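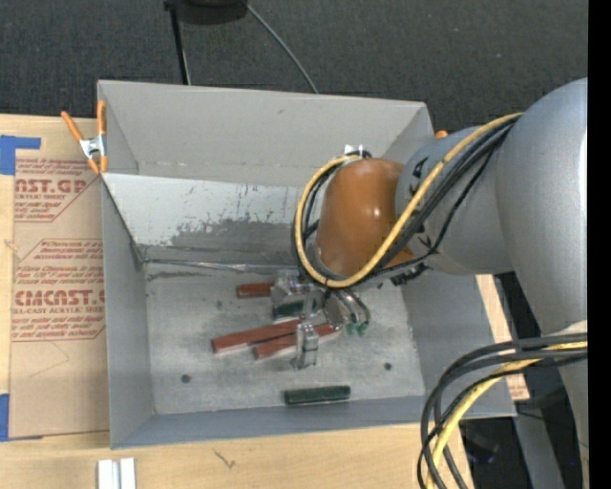
Light wooden tabletop with an open metal bin.

Lindari Worktop Oil, Clear Matt

Product code: 273
Maker: Lindari
Use: indoor wooden tabletops, benches and shelves
Finish: matt, no added colour
Supplied as: liquid, ready to use, in a screw-top tin

Overview

Lindari Worktop Oil is a one-part oil for bare or previously oiled wood. It soaks into the surface and hardens there, leaving a thin coat that can be repaired in patches. It is meant for tables in workshops, packing rooms, classrooms and kitchens, where a varnish would chip under metal containers and hand tools.

The oil darkens most timber slightly. On pale woods such as birch, ash and maple the change is similar to wiping the board with a damp cloth. Where the pale colour must be kept, use Lindari Worktop Oil Pale (ordered separately), which contains a small amount of white pigment. Do not mix the two in one coat.

Surface preparation

Remove wax, varnish and old paint completely. Oil will not pass through them and will stay sticky on top. Sand along the grain, finishing with 120 grit. A finer paper closes the surface and reduces the amount of oil taken up. Vacuum the dust, then wipe with a dry lint-free cloth.

The wood should be dry and at room temperature. Fill dents and open joints before oiling. Tenderau wood filler takes the oil evenly; most other fillers show as a lighter patch.

Applying

Stir the tin well from the bottom. Stir again between coats.

Spread a thin coat with a short-haired brush or a white pad. Leave it for 16 minutes, then wipe off everything that has not soaked in. Oil left standing dries to a shiny film that marks easily and has to be sanded off.

Allow 22 hours before the second coat. Two coats are enough for most tables. End grain and cut-outs usually need a third. Treat the underside with at least one coat, particularly on solid boards, so that both faces take up moisture at a similar rate.

Light use is possible the day after the last coat. Full hardness is reached after seven days. Until then, keep water off the surface and do not stand rubber feet, mats or metal trays on it.

Care and repair

Clean with a damp cloth and mild soap. Avoid scouring powder, bleach and steam. Wet steel left on any oiled wood can cause black stains, mostly on oak, so dry the base of metal bins and tins before putting them down. Felt or cork pads under heavy containers reduce scratching.

To repair a scratch, sand the area lightly, feather the edge by hand and apply one coat as above. The patch may look duller than the rest for a few days. Tables in daily use normally need a fresh coat once a year.

Storage and safety

Close the tin firmly and store it upright, away from frost. A skin may form in a part-used tin. Lift it out whole and strain the rest before use.

Cloths and pads soaked with oil can heat up and catch fire without a flame. Lay them flat outdoors to dry, or keep them under water in a closed metal container until disposal. Open windows during work. Wear gloves. Read the safety sheet before opening.

Tin sizes

Small: 200 ml, for samples and repairs
Medium: one litre
Large: five litres

Related items

Lindari Worktop Oil Pale
Tenderau wood filler, light and mid brown
Kos white application pads, pack of five
Warkell felt pads, self-adhesive

Technical questions: Bożena Jasińska
Trade orders and samples: Oanh Võ

Page revised 5 August 2026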